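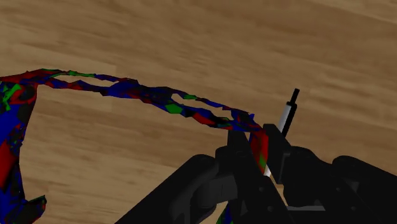
Scrap Fabric in the School Sewing Room
Project report by Alžběta Kadlec, Yichen Yu and Tùng Mạch
Supervisor: Mansa Quartey

1. Why we chose this topic

The sewing classes at Rurnham throw out a lot of cloth. Most of it is thin strips left over after a pattern is cut. We wanted to know how much of it could be used again, and which kind of rug or bag it would be good for.

2. What we did

We collected scraps through June from two classes. Everything went into one bin by the door, and we sorted it after school. Pieces shorter than a hand went into a stuffing bag. The rest we sorted by fiber, using the labels on the bolts when we could find them and a burn test when we couldn't. Mr. Quartey did the burn tests outside.

At the end we had 144 strips long enough to work with. Of these, 55 were cotton. The others were polyester, blends, or something we couldn't name.

We made two samples, a braided mat and a woven one. The woven mat was done on a cardboard loom with string from the art room. Yichen did most of the braiding and Tùng built the loom.

3. Results

Cotton was the easiest to braid. It stayed flat and the joins held when we pulled on them. Polyester slid around and had to be stitched every few turns – this took longer than the braiding itself. Blends were somewhere in the middle.

The woven mat used up short strips better, but the sides pulled in as we went. By the last rows it was clearly narrower than at the start. We think the string was too tight. Vojtěch Jurčo from the year above told us to tie the outside strings to a stick, and we would try this next time.

We washed both mats once in cold water. The braided one kept its shape. The woven one came undone at a corner and Alžběta sewed it back.

4. Problems

We didn't weigh the bin before sorting, so we can't say what share of the waste was usable. Some strips were also taken by other students before we got to them.

5. Next steps

The braided mat is now in the reading corner. We have asked for a second bin so cotton can be kept apart from the start.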